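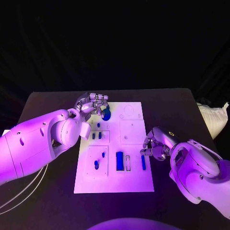
*Left hand holding a round blue piece above a white task board.*

## Placement between two math workbook levels

Our school, Cilton, is reviewing supplementary math materials for Grade 2. The Tefera workbooks place long division in Level 4, while the Dreltosden series introduces it one level earlier. May a pupil who has completed Tefera Level 2 proceed directly to the third Dreltosden book?

*Posted by Cilton Math Office, 20 August 2024*

**Alisa Learning Desk**

Direct transfer is not advised. The third Dreltosden book assumes that pupils can already regroup in subtraction and recall the multiplication tables to ten. Tefera Level 2 covers the first of these – the second is only begun. Please administer the placement test on page 316 of the teacher guide. Pupils scoring below 59 percent should start with the second book.

**mathroom_west**

We skipped the test and most pupils managed. Word problems were slow until July.

**Gradebook Help**

Please confirm which edition is in use. Page numbers in the older teacher guide differ, and the test is printed at the back.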